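Ticket 861: Arm stops with force fault before memory insertion
Cell: Clurham bench 19
Status: open, waiting for reply from Bodnár
Opened: 25 July 2024

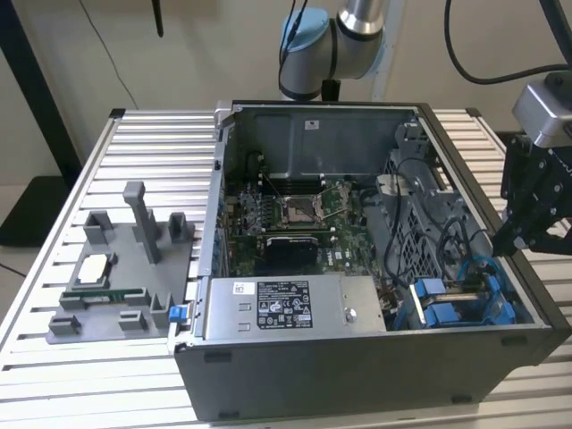
Cell at Clurham: open tower on its side, fixture plate at left, CPU socket open.

Problem
The arm should take one memory stick from the fixture plate and put it in the slot on the motherboard. The pick is good. On the way down to the board the controller gives a force fault and the arm stops, a little above the slot. The stick stays in the fingers. We must then release it by hand, with the drives off.

The fault does not come in every cycle. The counter was at 3,687 cycles when it came for the first time. Before this we had the cell in use since February without this kind of stop.

What we tried
1. Restarted the controller and ran home position. Same fault after a few cycles.
2. Ran the same path with no stick in the gripper, at low speed. No fault.
3. Checked the position of the tower against the stops. It was moved a little to the right. We put it back and taught the slot point again. The fault came less often, but it did not go away.
4. Changed the fixture plate for the spare one. No difference.
5. Tied the arm cables closer to the arm, because I had a suspicion that they pull when the wrist turns. After this, two long runs were good and the third one stopped in the same place.

Log
The log shows the same line each time: force limit in Z, then protective stop. I attached the last 1,000 lines. Please note that the clock of the controller is one hour behind.

Safety note
On one occasion the arm moved up by itself a short way after the reset, while the guard door was still open. It was slow and no person was touched, but it must not happen. Since then we press the emergency stop before anybody puts a hand in the cell, and the reset is made only from outside with the door closed. I ask that this point is handled first.

Questions to Bodnár
- Is the force zero taken again after each pick, or only at the start of the program?
- Can the cable weight give a wrong Z value when the wrist is turned?
- Which setting permits motion after reset with the door open?

Update from Hodstead
The sister cell at Hodstead has the same program but an older version of the Stusov gripper driver. They do not see the fault. We will load the older driver here when Bodnár confirms that it is allowed. Until then the cell stays in manual mode.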